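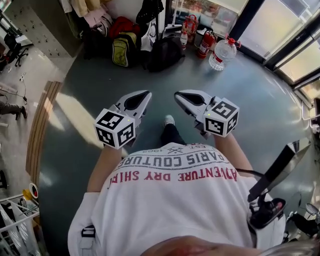

How to Get Something Useful Out of a Robotics Open Day

I went to the Treltholm open day expecting a sales pitch, and I got one. I also came home with notes I can use, mostly thanks to Elsie Bright, who runs a packing line at Karkbridge and had warned me what to ask. Her method, with my additions:

Step 1. Skip the welcome talk. Ours ran 21 minutes and the word "seamless" came up far too often.

Step 2. Stand near the people holding the grippers. At Treltholm a person works a pair of them by hand, and the recordings are supposed to teach a robot arm the same motions later. Watch the hands. Does the operator shift their grip or start over? Write it down.

Step 3. Ask how many recordings get thrown out. I was told "very few." Slamet Tarigan, one of the operators, gave me a number when I asked again: 9 out of 51 that morning. I trust his answer more.
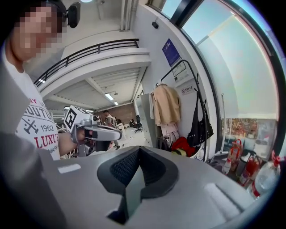 Step 4. Find out what the marker cubes are for and what happens when a sleeve covers one. The guide said the software "handles it." I asked how and was offered a brochure.

Step 5. Ask to see the trained robot do the same job, with an object you pick. We were shown a video. Qistina Tuhumury promised a live run in October, and I'll believe it when I'm standing next to it.

Step 6. Try the grippers yourself if they let you. Up to 46 visitors were allowed a turn, so sign up when you arrive. Mine felt clumsy, and I'd want a full shift with them before I accepted any claim about speed.

Step 7. Send your questions by email the same evening. I'm still waiting on two answers.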